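莱玛休假记

莱玛第三次把内存条悬在插槽上方不肯往下走的时候，我正在吃一个冷掉的肉包子。控制器屏幕上跳出一行字：程序第382行，接触力超限，请确认工件。我确认了。工件很好，工件在等它，我也在等它，包子里的油已经凝成一层白霜。

莱玛(Lema)是这个工位的正式名字，写在资产卡上。斯特恩赛德的工位都有名字，据说有助于增进感情。增进感情的办法是每班结束前给它擦手指、查螺丝、倒一遍日志，第二天早上再听它报错。我和它的感情已经深到能从伺服电机的哼声里听出它打算在哪一步撂挑子。

事情的背景很简单：普雷德伍德订了200台翻新主机，拆旧件、装新件、合盖，全由莱玛来干。合同上写的是“全自动”。我是合同里没写的那部分。
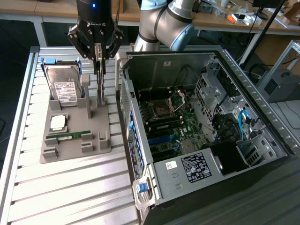

奥尔加·加里多从楼上下来，手里端着杯子，说客户下午来电话，问进度。我说进度就在台子上，她可以自己看。她看了一会儿，问它为什么不动。我说它在考虑。她说考虑多久了。我说从昨天。

奥尔加管排产，排产表上没有“考虑”这一栏。她让我填“保养”，这样表格就是绿色的，大家都能安心睡觉。于是2018年10月6日的工作日志里，莱玛光荣地进入了计划内保养，计划是当天上午做的。

我先怀疑手指。夹爪的指垫用久了会磨圆，夹东西时打滑，一打滑角度就歪，一歪就顶在槽口上。拆下来拿卡尺量，完全合格，合格得令人失望。我又怀疑内存条，换了一根，报错；换回来，报错。然后我怀疑程序，把第382行从头读到尾。它一共就一句话，意思是“慢慢往下，碰到硬的就停”。写得比我的体检报告还稳妥，挑不出毛病。

剩下的嫌疑人是标定。标定这东西像婚姻，平时看不出问题，一查就得查一下午。

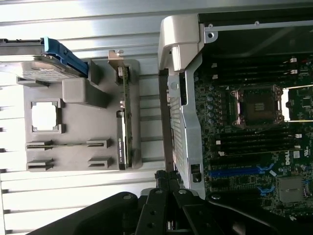
我把标定程序调出来，让莱玛退到工件上方，再让它自己报一遍它以为的坐标。手眼系统的脾气是这样的：它看见的世界和我看见的世界差着一个旋转，主机在它眼里是横过来躺着的，得先在脑子里把头歪过去，才能跟它谈事情。我歪着头，先找灰托盘上那个透光的方口，再找主板中间空着的处理器座，然后是处理器座两边黑色的内存槽，槽右端的白色小卡扣倒是一目了然。屏幕上叠出来的绿色十字本该压在槽口正中，现在却很有礼貌地让到了旁边。偏得不多，7丝。对人来说，7丝是一根头发的事；对内存槽来说，是敲错了邻居家的门，还敲得理直气壮。

我给普洛拉的技术支持打了电话。普洛拉卖给我们控制器，也卖给我们一条热线，热线的等待音乐是一首竖琴曲，听到后来我能跟着哼低音部。接线员问我有没有重启过。我说重启过。他问断电重启还是软件重启。我说都有，还有一次是情绪上的。他沉默了片刻，给了我一个工单号，祝我工作愉快。

工单号我抄在包子的纸袋上，后来和纸袋一起扔了。

真正的毛病是拿手电筒找到的。夹爪旁边固定相机的支架有一颗螺丝，松了不到四分之一圈。手摸上去是紧的，用指甲一顶，它就懒洋洋地晃一下，晃完又回到原处，装作什么都没发生。八月份换线缆时那颗螺丝是我拧的。日志里有我的签名，旁边还画了一个笑脸。
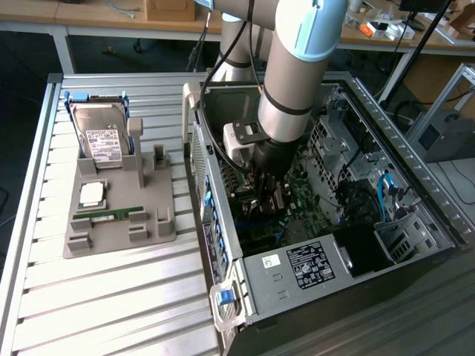 拧螺丝之前，我在日志里把那个笑脸看了很久。按规程，松过的螺丝要卸下来清干净，涂螺纹胶，按扭矩上紧，等胶干，然后全套重新标定，再空跑。按奥尔加的排产表，保养到中午结束。规程和排产表各贴在墙的一边，互相看不见，所以一直相处得很好。

我照规程来。等胶干的工夫，我把夹爪关节里的灰用刷子扫出来，给线缆重新留了弯头的余量，又把治具的定位销一根根按过去。销子都老实。我有点希望其中一根不老实，这样责任可以分摊给治具组，治具组就坐在我隔壁，人多，扛得住。

标定要在不同姿态下取点。莱玛低头，侧身，抬手，停一停，再换一个姿势，像裁缝店里被人量腰的老先生，量到胳肢窝时关节还吱了一声。取完点，残差很小，绿色十字缩回槽口正中，规规矩矩。我按下低速运行，手搭在急停按钮上。手搭急停是规程的要求，掌心出汗是我自己加的。

第382行过去了。

它没有报错。我等着它报错，等到第383行，第384行，一直等到程序末尾它自己回了原点。我又让它跑了一遍，把速度提到百分之90，还是没有动静。一台不报错的机器让人不太知道该往哪儿看。
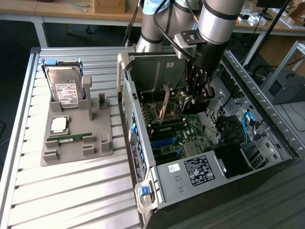 奥尔加说，那么保养结束了，她可以把表格改回去了吧。我说最好再观察一个班。她问观察什么。我说观察它有没有想法。她说普雷德伍德买的机器里不包含想法，又问故障原因那一栏怎么填。

我说填“机械松动”。

她问谁松的。

我说，振动。

奥尔加看了看我，又翻了翻日志，翻到八月那一页停住了。我知道她看见了笑脸。她把日志合上，在排产表上敲了几个字，说下次拧完别画画，先用记号笔在螺丝上划一道线，松没松一眼就能看出来。我说规程里有这一条。她说她知道，规程是她写的。

她上楼以后，我去找记号笔。工具柜第二层本来应该有一支白的，借用登记表上写着它在治具组。治具组的人说早还了，放在我桌上。我桌上有半个包子，没有笔。

莱玛停在原点，状态灯亮着，等我按开始。我跟它说稍等，隔着墙又喊了一遍，问谁拿了白色记号笔。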